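In Defense of the Facing Page

When Tonel announced that its spring poetry list would drop the original-language text from translated collections, the reason given was cost. A book of 355 pages, the publisher noted, could be printed at little more than half that length. The arithmetic is sound. The decision is a poor one, and other small presses should think carefully before following it. 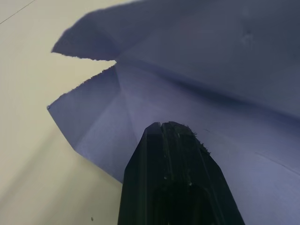
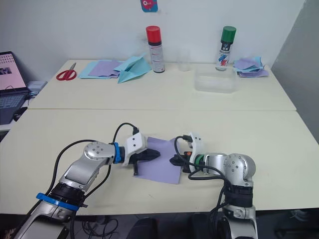
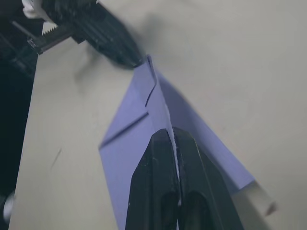
Folded blue paper, first and third pictures; the tabletop, second.

The facing page serves even the reader who cannot use it fully. A person with no Spanish can still see that a stanza has four short lines where the English has four long ones. The eye picks up a repeated word, a rhyme, a line that stands alone. Jianhua Lu, whose versions of Socorro Quintero appeared from Staltus in a print run of 700, has argued that a translator works more honestly when the source is printed a few inches away. Her own notes to that book concede 11 places where she chose sound over sense – and any reader may check them.

There is also the matter of record. Many poets who write in smaller languages are published at home in pamphlets that soon go out of print. For some of them, a bilingual edition abroad is the only durable text of the poem in its first form. The Giraldo series has kept nine such poets available in this way.

It is fair to say that bilingual books are harder to set and to proofread, and that editors must find readers competent in both languages. Funding bodies should recognize that expense and provide for it in their translation grants. Tolum already allows a separate line for proofreading the original, and the sum involved is modest. Tonel would be well advised to apply before its December list goes to press.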